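What an Open Day Should Show

Institutions that work with robots have a duty to explain themselves to the public that lives beside them. The annual open day is the usual way of doing so, and too often it is treated as a branch of advertising. The December open day at the Skuleneck laboratory took a different course, and in the view of this publication it deserves to be copied.

The day drew 124 visitors in 28 small groups. Each group was given 20 minutes at the Plilten station, where a robot arm practices picking mixed items out of a bin. There was no music and no film. A staff member gave a short account of the task, answered questions, and let the arm get on with it. Several of its attempts failed while visitors watched. It closed on air, it dropped things, and on one occasion it stopped altogether and had to be started again from the console.

Some who attended felt that this reflected poorly on the laboratory. We disagree. A visitor who sees only a polished routine leaves with a false idea of what these machines can do, and will carry that idea into the workplace, the voting booth and the school meeting. Public money supports a good part of this research. The public is entitled to see it at its ordinary pace.

The Sirkent trade exhibition, held in the same season, offers a useful comparison. The arms there moved quickly and without error, handling identical boxes set out at identical distances. It was an impressive display, and it answered few of the questions that residents bring to such events. Will this machine take over my job? Can it cope with a kitchen drawer, or a crate of returned goods? A demonstration built on perfect conditions cannot help with either.

At Skuleneck the contents of the bin were varied in shape and surface, and shiny metal lay among them. Staff explained that reflections can make it hard for a vision system to judge where an object ends. Most adults in the room had never had cause to think about this, and the discussion that followed was among the best of the day.

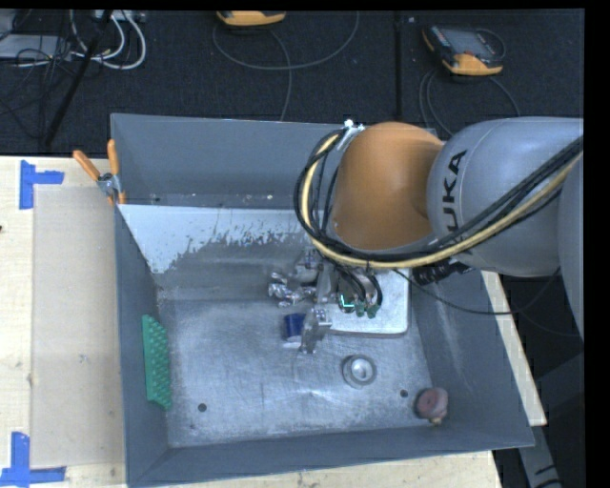
The arm at work over the metal bin at the Plilten station.

The laboratory also posted its records beside the station. They listed 1,486 attempts, with failures entered in the same table as successes. We would ask that the Tamihana training center, which plans its own open day next year, adopt the same practice and print the table in its program.

One criticism should be recorded. The session was hard to follow from the back of the group, and older visitors had nowhere to sit. A raised step and a row of chairs would cost very little. The laboratory has been told of this and has asked for further comments in writing before the next event is planned.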